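Bench and Small Container Checklist, Clondstead, Ground Floor
Inspected by Ladan Jalali, May 6, 2022. Second reader: Robel Sisay.
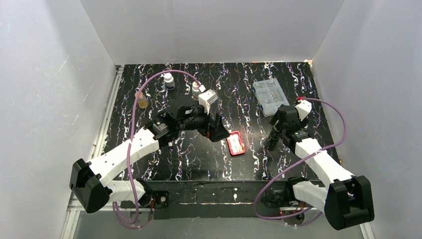
How to fill this in

Mark each line OK, FIX or N/A. A FIX needs a comment and a name. If you fix something on the spot, mark it OK and still write the comment. Comments from the April round are kept where the item is still open.

Section A. The patterned bench

A1. Tabletop surface free of cuts, lifted edges and blisters.
OK. The top is the black one with the wavy white and lilac streaks. Light scratches are hard to find in the pattern, so go over it with a fingertip as well as looking. I found two shallow ones and neither catches a cloth.

A2. Tabletop wiped down at the end of the shift.
OK. Initials are on the sheet for every day this week.

A3. Spills easy to notice.
FIX. Clear liquids show up fine on the black. White powder and cream do not, they look like part of the streaks. Wipe the whole top after any job with powder, even if you think it is clean. Omid Safavi to add this line to the bench card.

A4. Metal rail at the left edge of the table secure, no sharp ends.
OK. Pushed and pulled by hand, no movement. Check again next round.

A5. White walls at the back and sides clean and upright.
OK. Checked all three. No tape residue. Please keep notes off these walls and use the board by the door.

A6. Paint marks on the dark front panel.
OK. A few small white ones. Old and dry, cosmetic only. Not worth sanding.

A7. Floor in front of the bench clear for one full step back.
OK now. There was a carton there when I came in. Moved to the rack.

Section B. Bottles and small containers

B1. Every bottle stands upright with its cap on.
OK on the patterned bench. The small white plastic bottle with the white cap stands near the back, on the left. On the side counter I found one bottle lying down, cap on, nothing leaking. Stood it up.

B2. Caps fit the bottle they are on.
FIX. On the side counter two caps had been swapped. They go on and turn, but they do not seat. If you have to push to get a cap to close, it is the wrong cap. Soudabeh Ghorbani has the spare caps in the second drawer.

B3. Contents and fill date written on the label.
FIX. Four in the cupboard have contents and no date. I did not guess the dates. They are in the gray tray until the person who filled them comes forward. Anything left in the tray by the next round gets disposed of.

B4. Labels readable from where you stand.
OK. Ollano labels hold up better than the last lot. Marker still rubs off if your gloves are damp, so let it dry first.

B5. White bottles told apart.
FIX, carried over from April. We have too many white bottles with white caps, and from the side they all look alike. Shahab Rahimi asked for a colored band round the neck. Bands have been ordered under request 3157 and have not arrived. Until then, read the label every time you pick one up, including when you put it down yourself a minute ago.

B6. No food or drink containers used for anything else.
OK. Also no drinks on any bench. I mention it every round.

B7. Bottles kept back from the front edge.
OK. A hand's width is the rule. It applies to empties too.

Section C. Cupboard and shelves

C1. Heavy containers on the bottom shelf.
OK. The big refill jugs are all down there.

C2. Shelf pegs fully in.
FIX, done during inspection. One peg on the left was half out. Pushed it back and loaded the shelf by hand to test. Whoever cleans the shelves next, please press each peg before you put things back.

C3. Stock count matches the sheet.
FIX. The sheet says 88 empties and I counted 74. Robel counted again after lunch and also got 74. Probably the Rasa job took a box without signing. Not a safety matter, but we do run out of caps this way.

C4. Doors close without slamming.
OK. The left one squeaks.

C5. Oldest stock at the front.
OK for the wipes and gloves. The hand soap is the wrong way round again.

Section D. Room

D1. Exit route clear.
OK. Walked it with the lights off and the emergency light on.

D2. Extinguisher in place, pin and tag present.
OK. Needle in the green.

D3. Eyewash reachable in a few seconds, nothing stored in front.
OK. Ran the water until clear. The stool that used to end up there now lives at the far end.

D4. Lighting good enough to read a small label.
OK at the patterned bench. FIX at the cupboard, where one tube flickers. Reported to Srivastava, who have the contract for the lights. They have not given us a day.

D5. Trash and recycling emptied.
OK. Caps go in the trash, clean bottles go in recycling. Bottles were going in with the caps still on.

D6. First aid box sealed or topped up.
FIX, done. Short 3 small bandages and a roll of tape. Topped up from the office and resealed.

Open items and who has them

A3, bench card: Omid
B2, swapped caps: Soudabeh
B3, undated bottles in the gray tray: whoever filled them, otherwise Ladan
B5, neck bands: Shahab
C3, count and sign-out sheet: Robel
D4, flickering tube: Srivastava, chased by Ladan

Comments added after the round

Omid: Bench card is printed. I put "wipe the whole top" in capitals. The old card is in the recycling, please do not put it back up.

Soudabeh: Both caps sorted. One of them was cracked inside the thread, so I threw it out. I will check the rest of that bag on Monday.

Robel: One of the four undated bottles is mine. Dated it from my notebook and took it out of the tray. Three left.

Shahab: Supplier says the bands come in blue or yellow. I asked for yellow, it reads better against white. If anyone has trouble seeing yellow tell me before they ship.

Ladan: Yellow is fine with me. B5 stays open until the bands are on the bottles.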